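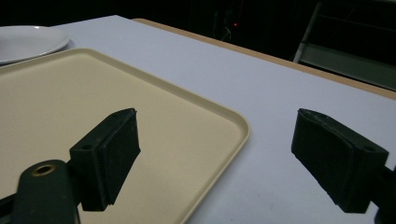
Visit to the Ellwood workshop, Mimedside

We went to Mimedside in June for the open afternoon at the Ellwood workshop, where Girneck does its robot teaching. The visit ran from 1 pm until a little after 4. Parking is behind the building and the entrance is up a ramp on the left, past the bicycle racks.

There were seven of us in the group. After signing in we were given a short talk in the canteen. Girneck does not write out each movement for its robots. A person carries out the job many times with a hand-held gripper, and the recordings are used to train the arm. The tool has two black fingers with padded faces and a camera that looks out over them. You squeeze to close it and let go to open it.

The current job is called Drarkus and is about laying up and clearing trays for hospital and school kitchens. A full set for one task is 629 recordings. They had 49 left to do on the plate task when we came, and were hoping to finish that week.

The teaching room is on the first floor. It is kept dim for part of the day on purpose, so that the robot does not learn to depend on bright light. The table we stood at was white with a strip of tan wood along its far side, and it had a cream tray and a white plate on it. The operator starts each recording with the fingers wide open, brings them in over the table, takes hold of the plate by its rim, sets it down on the tray and draws back. One run takes a few seconds. The plate and tray are then moved to a new position and it is done again.

We were each allowed a turn. The gripper is lighter than it looks but your wrist soon notices it. My first two attempts were thrown out, one for going too fast and one because I had put my other hand on the table. The third was kept. The advice was to move at the speed you would use to carry a full cup of tea.

Across the corridor is the remote control room. An operator sits with a pair of handles and works an arm in the next bay, watching through a window. This is used for heavier items and for jobs where the arm has to reach into a cupboard. It is slower, and we were told that a good operator manages roughly 100 runs in a day.

The last stop was the arm working from what it had been taught. It placed the plate correctly four times while we watched and missed once, closing its fingers just short of the rim. The miss was saved with the rest.

Tea was provided. The stairs are steep and there is no lift, so anyone who has trouble with steps should ring beforehand. The next open afternoon had not been fixed when we left, but there is a list at the front desk for those who want to be told.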